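The people who lay the tape

By Rafsan Selvanayagam

When the Wokdale plant put its first robot arm on the packing line, management held a meeting about jobs. They promised that no one would be let go, and so far no one has been. I worked there then and I work there now, so I can say the promise was kept. I still think the meeting was about the wrong thing.

What changed was the work itself. Before the arm, a packer at Wokdale decided where to put the next part, how to turn it, and when a box looked wrong. None of that was written down. A person with ten years on the line was faster than a person with one, and everybody knew why.

Now the arm does the placing, and the packer gets the station ready for it. That means wiping down the surface, marking it out in blue painter's tape, checking the parts in the tray and clearing a stop when there is one. We have 35 people trained on this. The training takes one afternoon.

I don't say this to run down the machine. My shoulders are better than they were. A packer used to handle 1261 parts in a shift, and I don't know anyone who misses that. The arm from Nalteck is good at what it does, and the night shift in particular is easier to staff.

But pay at Wokdale has always followed skill grades, and the grades were written for packing. Setup is not in them. A woman on my shift can tell from the way a part sits in the tray that the arm will drop it. She is right nearly every time. Under the old grades that would have been called experience and paid as such. Under the new arrangement she is an attendant, the same as somebody hired in October.

The other plant, at Troltgate, went about it differently. They let the packers write the setup sheets, and they made setup a grade with its own rate – small money, but it shows on the pay slip. Rathnayake, the contractor that installed both lines, told us in a briefing that Troltgate had 207 stops in its first quarter. We had more than that.

I would like Wokdale to do three things. Pay for setup as a skill. Put two operators in the room when a new station is planned, before the floor plan is signed. And when the arm stops, write down what the operator did to get it going again, with the operator's name on it. At present the log records the fault code and the minutes lost, and the person who fixed it does not appear. 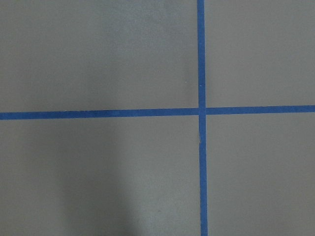
Blue tape marking on a gray work surface.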